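**Cledine Dark Wash, 810 ml bottle**

Stock note, January 20, 2020: back on the shelf, same recipe, new cap.

We sell a detergent for black clothes and we're not sure most people need one. Black cotton fades mainly from rubbing and from hot water. A special bottle can't undo either. What Cledine does have going for it is that it contains no brightener, and plenty of ordinary powders do.

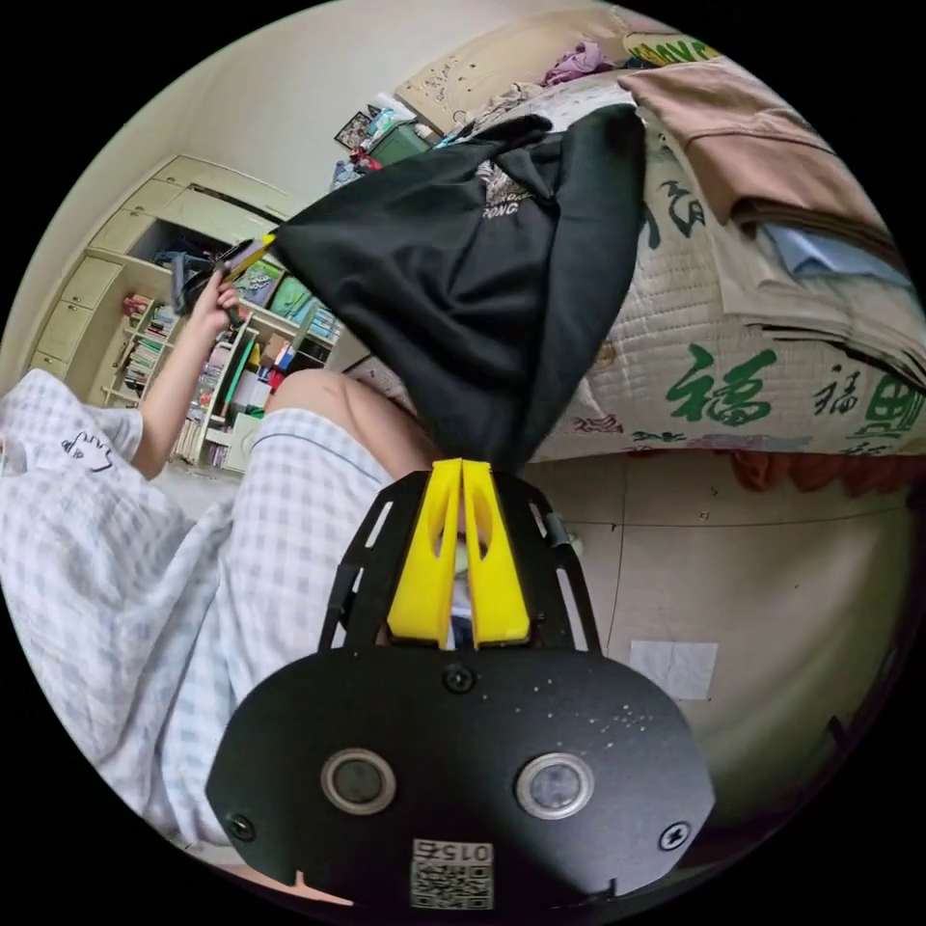
*Black fabric garment.*

The label says "renews deep black." We asked Gerlach, the distributor, what that meant and got a brochure back. There's no dye in it, so read "renews" as you like. We washed the same two shirts in it from April on, and they look fine. So does the one we washed in the cheap liquid, turned inside out, cold.

**Dose:** The cap line is generous. Half of it did the job in our machine, and the bottle lasts longer that way, which may be why the line is where it is.

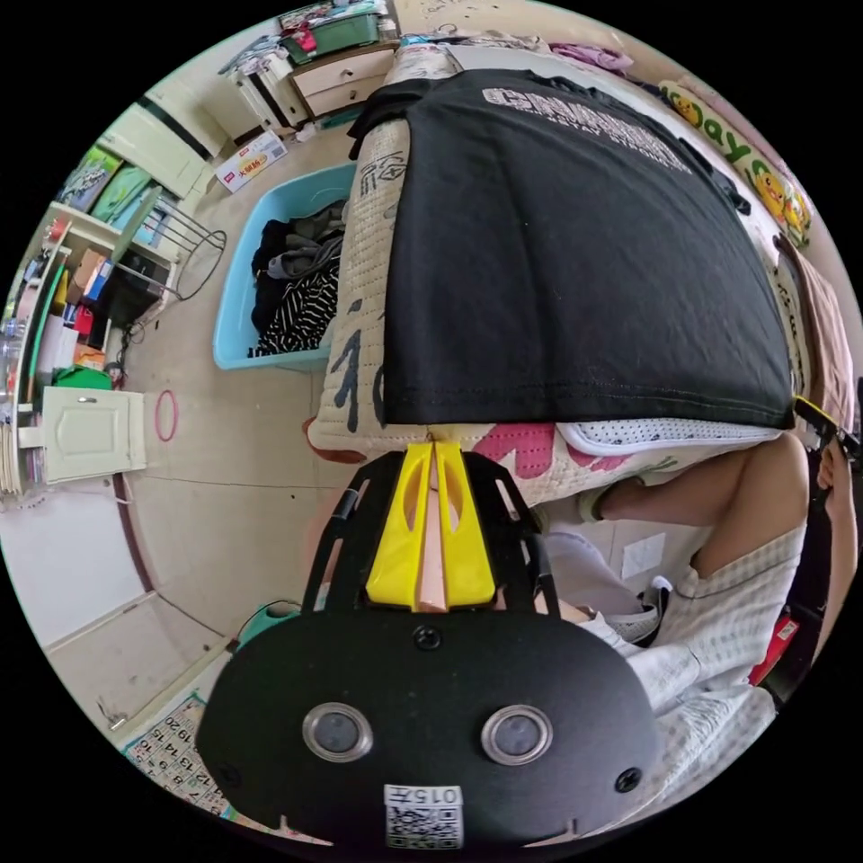
Wool and silk are another matter. The back label allows them, the leaflet says to test first, and we'd go with the leaflet. The scent is strong on the day and gone by the next.

**Order no.** 855
**Carton:** 12 bottles
**Also stocked:** Velton unscented, which costs less

**From customers** 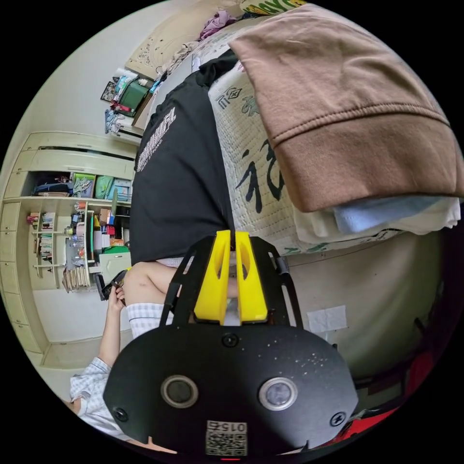

Imke Kuhlmann writes that her black jeans still left gray on a pale sofa after a whole bottle, and she wants to know why the front says "color lock." Fair question. We passed it on to Gerlach and have had no answer so far. Returns are accepted on unopened bottles only.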